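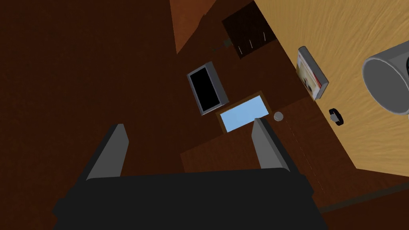

Ilaria Piras
2022-03-17

1/ Je reviens d'une semaine sur la lagune avec l'association Kultura, et je voudrais raconter ici une chose dont on parle peu : les filets perdus. Pas le plastique des plages, que tout le monde connaît maintenant. Les filets qui restent au fond et qui continuent de pêcher.
♡ 20 · 4 commentaires

2/ Je m'excuse d'avance pour mon français. Je suis sarde, j'écris lentement et je relis beaucoup, mais il reste toujours quelque chose.

3/ En français on dit « filet fantôme ». En italien c'est pareil, « reti fantasma ». Un filet se déchire sur une roche, le pêcheur tire, la moitié remonte et l'autre moitié reste. Il n'est pas coupable, il a perdu de l'argent et souvent une journée de travail.

4/ Le problème est que le nylon ne pourrit pas. Un poisson se prend, il meurt, il attire un crabe, le crabe se prend aussi. Cela peut durer plusieurs années, selon la profondeur et le courant. Ensuite les algues couvrent les mailles, le filet devient lourd et il s'écrase sur les herbiers.
♡ 8

5/ Nous sommes sortis avec le Nazarenko, un ancien bateau de pêche que l'association loue au printemps. Le moteur fait un bruit terrible, mais le pont arrière est large et bas sur l'eau, ce qui est très commode quand il faut hisser un paquet de mailles plein de vase.

6/ La méthode : deux plongeurs descendent, ils regardent d'abord, sans toucher. Si le filet est vieux et que les gorgones ont poussé dessus, on le laisse souvent en place. L'arracher ferait plus de dégâts. Cette règle m'a surprise, j'avais imaginé qu'on enlevait tout.

7/ Si le filet est encore libre, on coupe les parties accrochées et on attache un parachute de levage, que l'on gonfle peu à peu. Il faut le gonfler très doucement. Un paquet qui monte trop vite peut emporter un plongeur avec lui.
♡ 20 · 2 partages

8/ Le vent nous a laissé quatre jours de travail. Le reste du temps nous avons trié à terre, sous un hangar : les plombs d'un côté, les flotteurs de l'autre, les cordes à part. J'ai encore l'odeur dans les cheveux, et j'ai pourtant utilisé tout le shampoing de ma cousine.

9/ Les filets triés partent chez Rollent, un petit atelier qui lave le nylon et le prépare pour la refonte. Ils refusent les lots mélangés. Un seul bout de corde en polypropylène et le sac revient chez nous. Donc on trie, on retrie, on se dispute un peu sur ce qui est corde et ce qui est filet.

10/ Une question que l'on m'a posée : pourquoi ne pas marquer les filets ? Cela se fait déjà dans certains endroits, avec une plaque ou une bague de couleur. Mais les pêcheurs avec qui j'ai parlé craignent que la marque serve à punir. Ils signaleraient plus volontiers une perte s'ils étaient certains de ne pas recevoir une amende.
♡ 8 · 4 commentaires

11/ Kultura a donc ouvert un carnet de signalement, qui s'appelle Fomico. On donne la position, la profondeur, le type de filet, et c'est tout. Aucun nom de bateau. Depuis décembre, les messages arrivent surtout le soir, quand les bateaux sont rentrés.

12/ Je ne sais pas si cela suffira. La côte est longue et nous avons un seul bateau, qui en plus doit passer au chantier pour sa coque. Mais j'ai vu un vieux pêcheur venir au hangar reconnaître ses propres nœuds dans un tas de mailles. Il est resté longtemps, puis il nous a aidés à trier les plombs.
♡ 20 · 8 partages

13/ Si vous plongez et que vous trouvez un filet : ne le coupez pas seul, s'il vous plaît. Notez la position, remontez, prévenez une association ou le port. La prochaine sortie dépend du chantier, je mettrai la date ici.

Commentaires (4)

Marco_voile
Merci pour ce fil. J'ai pris un bout de filet dans l'hélice l'an dernier, deux heures dans l'eau froide avec un couteau à pain...

Odile B.
Votre français est très bien, ne vous excusez pas ! Est-ce que le carnet est ouvert aussi aux plaisanciers ?

Ilaria Piras
@Odile B. Merci, c'est gentil. Oui, il est ouvert à tous, il faut seulement une position assez précise.

pecheur_du_sud
Pour les amendes c'est exactement ça. Chez nous personne ne déclare.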